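Entryway helper wanted, Ketmont guesthouse, Wednesdays and some weekends

I run a small guesthouse in Ketmont and I'm looking for somebody cheerful to keep the front hall in order. We're a shoes-off house (always have been!), so people leave their shoes at the door and borrow a pair of our house slides, and by early afternoon the hall can look like a yard sale. If pairing up shoes is the kind of thing you find weirdly relaxing, please keep reading.

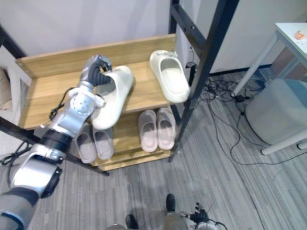

You'd start at 10 in the morning, once the breakfast crowd has gone out, and most of the work is wiping down slides, matching them up and getting them back on the racks. I'm a little fussy about how they go. White on the top shelf, the pinkish-mauve pairs on the lower one, side by side with the toes facing front so guests can step right in. After that there's sweeping, shaking out the mats, and folding the guest towels if you have time left over.

Pay is $20 an hour, paid the same day. You don't need experience, but you do need to be okay with bending down a lot and with a friendly old dog underfoot. Through June we're extra busy with people coming for the Zomdale walking weekend, so if you could pick up a Saturday or two then, I'd love you forever.

To apply, drop a note in the box at 51 Prato Street or call the front desk at extension 3554. Tell me a bit about yourself and which days you're free. Students and retirees both very welcome!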